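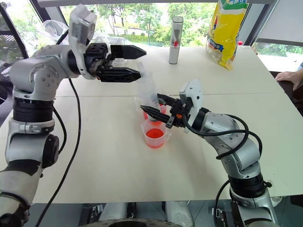

Figure 4. The pouring task on the two-arm bench. The right gripper holds the tilted measuring cup over the standing one; the left gripper is open.

4.3 What went wrong with pouring

I'll be upfront that pouring was the task we thought we had sorted. Folding and lid opening had been giving us grief for months, and pouring was what we showed visitors. So when the numbers for this section started coming in and they didn't look right, my first instinct was to blame the scale. The scale was fine.

The setup is the one in Figure 4. Two arms, a camera above each wrist and one more looking down from the head, and two clear plastic measuring cups. We colour the water red-orange so the head camera can pick out the surface. The policy is the Mollel controller from Section 3, trained on 998 demonstrations, and a run ends when the controller decides it's finished and brings the pouring cup back upright. We did 773 runs for this part of the study. In 111 of them the receiving cup ended up with the wrong amount or the table ended up wet, and those are the ones I want to talk about.

Most of the 111 were dull. The cup was gripped too low, or the lip started too far to one side, and a bit of water went down the outside. You see that in every pouring paper and we have nothing new to say about it. The leftover group was stranger. The arm would do a lovely pour, get nearly to the end, and then stop with the cup still tilted and a little liquid sitting at the lip. It would hold there. Sometimes it held for a few seconds and carried on as if nothing had happened. Other times it held until the watchdog timed out, and at that point the arm went to its rest pose by the shortest path, with the cup still in its fingers.

That second case is the one I'd call a safety matter, even though the worst we got out of it was a soaked sleeve. The shortest path to rest swings the right wrist out toward the near corner of the table, and that happens to be where a person would lean in to wipe up or swap a cup. We had written the rest move back when the gripper was always empty by then. It never checked whether it was holding anything. I wrote that routine myself, so there's no one else to point at here.

Finding the cause of the hold took a lot longer than it should have. I went through the joint logs first and saw nothing odd - the commanded and measured angles sat right on top of each other, and the motor currents were flat. The arm was doing just what it was told, and it was being told to stay put. So the trouble had to be further up.

The controller decides how much more to tilt from its estimate of the level in the receiving cup. That estimate comes from the head camera, and it looks for the edge between coloured water and clear plastic. Late in a pour the two cups are very close together in the head view, with the pouring cup just above the other one. There's red-orange in both. If the last of the liquid gathers near the lip, the estimator can join the two patches up and report one tall column, and then it thinks the standing cup is full to the brim. The tilt command drops to zero. The stop condition also wants the pouring cup to look empty, though, and it plainly doesn't, so the controller can't call the run finished either. It's stuck between the two rules and just waits.

Once we knew to look for it, we could bring it on nearly at will. Putting the standing cup a little closer to the robot made it worse. So did a bright day, as the bench faces a big window and the clear plastic throws highlights that wash out the real rim. We tried a run of 300 pours with the blind down and the hold still turned up, only less often, so I wouldn't want anyone to read this as a lighting problem. The light makes a bad guess more likely, and the bad guess was built in from the start.

We changed three things. The level estimator now gets the wrist pose and masks out wherever the pouring cup ought to be before it looks for an edge. The cup has to be masked with a fair margin, and we lose a bit of the true surface that way, but the level readings late in the pour have been much steadier. If the two rules disagree for more than a couple of seconds, the controller now tips the cup back upright slowly and reports a fault. And the rest move checks the gripper opening first. If there's something between the fingers it stays where it is and waits for a person to clear it.

I also went back to the older Trotasa recordings from December to see if the same thing had been hiding there. It had. Those runs were scored on the final level only, and a pour that paused and then carried on was marked as a success, so the pause never made it into a table anywhere. We'd looked straight at it in the videos and taken it for the controller being careful. A few of us even said how nice and cautious it looked.

One thing is still open. The left arm plays no part in the pour itself, but its open gripper hovers near the middle of the table and can get between the head camera and the standing cup. On the Usia bench we park it further back, and holds are rarer there. We haven't separated that from the different camera height, so please don't lean on it too hard. The next section goes over the lid task, where both arms have to move and parking one isn't an option.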